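Right, you've got the hand bolted on and the controller (mine's a Cliltau) talking to it. Now for the washing machine test!

## Step 3: Line up with the door

I start with the upper door and one yellow cloth in the drum. Shiny curved glass is horrid for cameras, so it's a fair test of yours too.

Bring the right hand up beside the machine, fingers pointing up, and stop there. Save that pose. I called mine 64, no idea why. 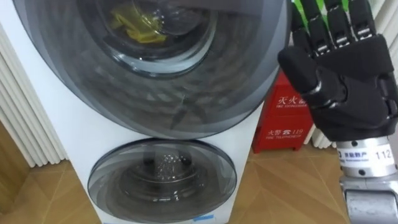 ## Step 4: Swap and repeat

Fit the Skurkton two-finger gripper and load the same pose. Honeylyn Tan runs hers at 29 per cent speed and I'd copy her – I went faster and regretted it.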